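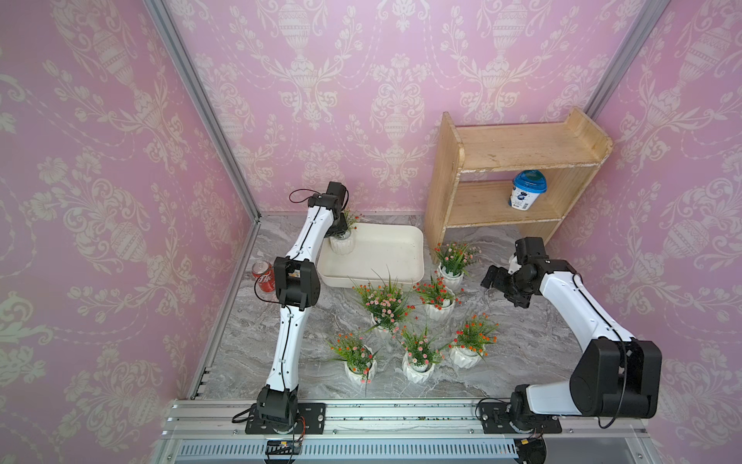

Brirkow Small Shelf, Pine

I'm suspicious of any shelf whose listing says "fits anywhere," so I'll keep this to what it does. Light wood, raised sides, a top shelf and a lower one in the middle. It holds cups, small pots and the things you put down and forget. It won't hold your encyclopedias, and Rashti, who make it, used to claim otherwise until I asked them to stop.

Pine is soft. The edges chip and wear pale. The catalog calls this "character." I call it chipping, and if it bothers you, buy something harder.

The raised sides do stop a cup from sliding off the end. They do nothing at the front — keep that in mind if you have a cat.

Does it go with patterned wallpaper? Rizwan Fakir in our store says plain wood goes with everything. I think a busy pink damask wins that fight every time, but the shelf at least stays out of it.

Price: 267, delivery extra
Shelves: 2
Assembly: 4 screws, driver not supplied
Finish: none, whatever the old label says
Back in stock: June, according to Rashti

Questions about returns go to Nathalie Kramer at the Skuditberg store.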